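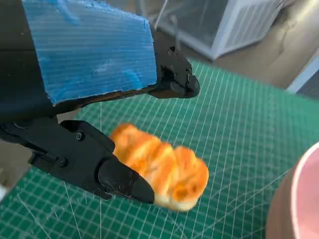

Plirthorpe, 28 June 2020

Baking board > Enriched doughs > Is the Ustow twist worth the trouble?

kettle_y
I've now made the Ustow twist four times and I'm ready to say the recipe is oversold. The one at the top is from batch four. Good color, I'll give it that, golden orange with some darker amber on the lobes. But look down in the creases and along the lower edge. Pale. The recipe promises "even browning on all sides" and I don't see how a twisted roll can do that. Has anybody gotten it?

L. Vanhove
Pale creases are normal on any twist. The brush doesn't reach down there and neither does much heat. I wouldn't call that a fault.

kettle_y
The recipe calls it a fault. Second page, under "signs of underproofing."

teun_d
I don't buy the underproofing business either. Same paragraph says to proof at 93 degrees, in a kitchen, in March. Whose kitchen? I left mine on the counter with a towel over it and they puffed up fine.
What I'd look at is the glaze. Yours looks shiny so I'm guessing whole egg or yolk?

kettle_y
Whole egg, two coats. Second coat went on ten minutes before the end.

anouk_vl
Two coats is why the top got so far ahead of the rest. Do one coat, thin it with milk, and drop the rack a notch. I've baked these for the Flumden market for years and the creases come out light tan. Never brown, but not white.

teun_d
Light tan according to who, though. Last time you said that you posted a picture under a yellow bulb.

anouk_vl
It was daylight, Teun.

Kerekes_D
Yvonne, is that a quilting mat under it? The green one with the grid?

kettle_y
Cutting mat, yes. It's scratched up already so I don't fuss over it.

Kerekes_D
I'd fuss a little. Mine warped when I set a hot pan on it. And I wouldn't want food on one that's been under a rotary cutter. Parchment costs next to nothing.

L. Vanhove
One roll on a mat for five minutes, come on.

Kerekes_D
I said a little.
Back to the bread. Did you weigh the pieces? The De Graaf version says 114 grams before shaping, and I think that's too heavy for a roll this shape. The fat lobes shade the creases. I went smaller and baked them up to 30 minutes, and the sides colored better. Crumb was drier, so I'm not claiming victory.

kettle_y
Didn't weigh. Cut by eye.

teun_d
Then we can't blame the recipe yet — sorry.

kettle_y
I can blame it a little. I'll weigh the next batch and do Anouk's one coat, but not both changes at once or we'll be arguing about it until Christmas.

anouk_vl
Do the glaze first. And cut one open this time, a top crust tells you nothing about the middle.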